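4. Rules for Handling Safety Parts at the Cell

4.1 Why handling rules belong next to safety standards

Most guidance on emergency stops covers the finished machine. It tells the builder where the stop must be placed, how it must latch, and what has to happen to the drives when someone hits it. Very little of it deals with the hours before that, when the same part is a piece of stock being picked, turned and set down by a robot. We think this gap is well worth closing, and working on it has been the most enjoyable part of the Henine project. Robot handling of switch parts is slow, visible work, and good rules show their value almost at once.

The rule set we describe in this section, which we call the Voretti rules, was drafted at our Wurer test cell. It grew out of a simple question from the assembly side: if a robot grips a push button badly, how would anyone downstream find out? A cracked housing may be easy to spot. A contact block that has been pried slightly off its seat can look perfectly fine until the electrical test, and possibly after it.

4.2 Presentation and approach

The first group of rules covers how parts are offered to the robot. Parts must be placed in a shallow tray with a raised rim, in a color that stands apart from both the bench and the part. Parts must not touch each other. They may stand at different angles, and we encourage this during trials, as a cell that only works with perfectly squared parts has not been tested for much.

The gripper must come to the tray fully open and must pause before it crosses the rim. The pause gives the wrist camera a still view and gives the operator a clear moment to call a halt. Early drafts left the length of the pause to the programmer, and the results were all over the place. We now fix it at 2 seconds for every approach, including repeat attempts on the same part.

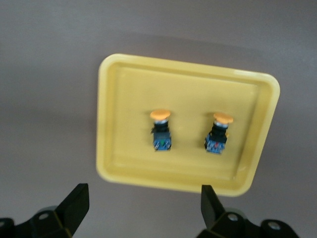
Grip location comes next, and here the rules are strict. A mushroom-head button offers several tempting places to hold it. The cap is wide and easy to find, but force on the cap can work the switch, and a sideways pull loads the stem in a way it was never meant to take. The contact block is the other common choice, and a poor one, as it is usually held to the housing by a light latch. The rules therefore allow contact only on the body between the collar and the block. Figure 3 shows two such buttons in the tray as the wrist camera sees them on approach. If the planner cannot find a grip inside the band, the robot must back away and report the part as unreachable.

Figure 3. Wrist-camera view of two mushroom-head push buttons in the tray. The cap, collar and contact block are no-contact zones. Approach paths that would bring a finger pad over the cap are rejected.

4.3 Keeping handled parts apart from installed stops

One rule has drawn more discussion than all the others together. No loose emergency stop button may lie within arm's reach of a running cell unless it is inside a marked work area. In a hurry, a person reaches for the shape they know, and a button with no wires behind it does nothing. Tsoukalas, the partner site that took up the rules first, went a step further and added a floor line around the whole bench. We liked that so much that it is now our recommended layout.

4.4 Trial use

We ran 262 picks under the draft rules. The robot backed away and reported an unreachable part in 8 of them, and each of those reports was checked by hand before the run went on. We count these as good outcomes! A cell that declines a bad grip is doing what the rules ask of it. In 3 further picks the fingers touched the contact block, and those parts were pulled and set aside for bench testing whether or not any damage could be seen.

The contact cases all came from parts leaning toward a neighbor, where the open fingers had little room to pass. We have since added a minimum spacing to the presentation rules, tied to the width of the open gripper — the earlier wording said only that parts should be "well separated," and every programmer read that differently. The revised wording has not yet been through a full trial. Section 5 covers the records a site should keep for each pulled part and who may release it back to stock.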